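Teaching the arm on a kitchen table: small tips

I wrote these down after my first 50 recordings with toy dishes and play food. Maybe they save you some time.

Before you start, look at the cables. When you guide the arm by hand, a loop can catch on a cup very easily. Move the arm slowly through the whole path once, and only then begin to record.

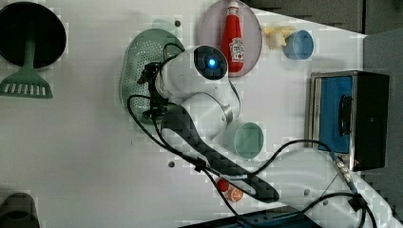
Keep your hand behind the wrist, never between the fingers. If you use the remote control, make small movements and stop a moment before each grasp – the arm will copy your hurry too. Kamol Srisuk, who taught me, closes the gripper only after he has counted to four.

Big, thin dishes are more difficult than small ones. Come to the rim from the side, and keep the same height each time. 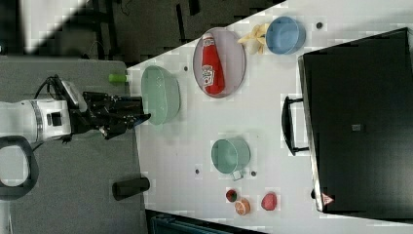
Change the places of the things a little after every few recordings. I did not do this in October, and I had to delete 40 of them. Write the bad tries in a notebook the same day. Sunee Sriwong keeps hers in a separate folder and gives each one a short name, for example "too early" or "wrong side".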